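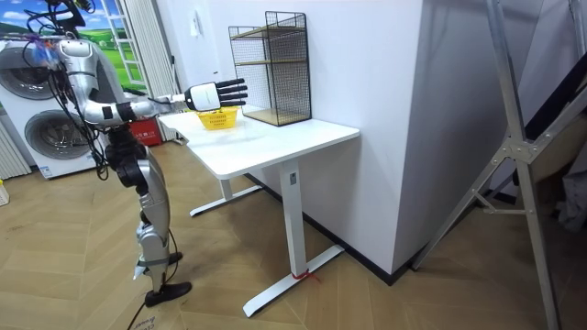

4.2 Teaching the basket lift by remote control

I've put this section before the one on walking because it's where most people want to start, and the Emuvero headset takes very little learning. Stand the robot facing the desk, reach out slowly with one arm until the open hand hovers by the yellow basket, and get a feel for the delay.

1. Start a new session and name it – I use Pirnitz plus the date.
2. Raise both of your hands, palms facing each other.
3. Hold still until the counter reaches 60.

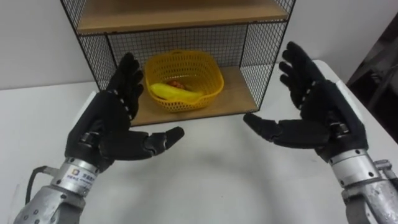
Grewal wrote in to say that step 3 goes better with your elbows tucked in, and that a stiff pair of shoulders ruins more takes than bad tracking ever does.

4. Bring your hands in slowly, keeping them level with each other.

Note: the head view makes things look nearer than they are, so go gently!
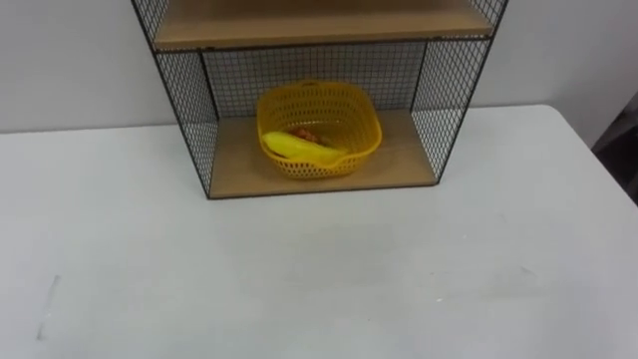 5. Save the take, or press discard and start again. I threw away plenty at first – my Sokov folder holds 1397 takes and I kept 1216.

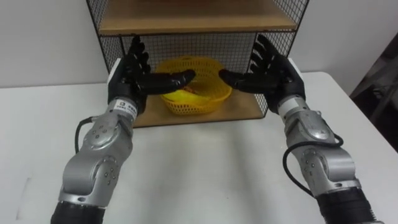
6. Lower your arms before you take the headset off.

Caution: the arms follow you until the session is closed.

Emuvero set-up guide | Contact us | © 2023 | Back to top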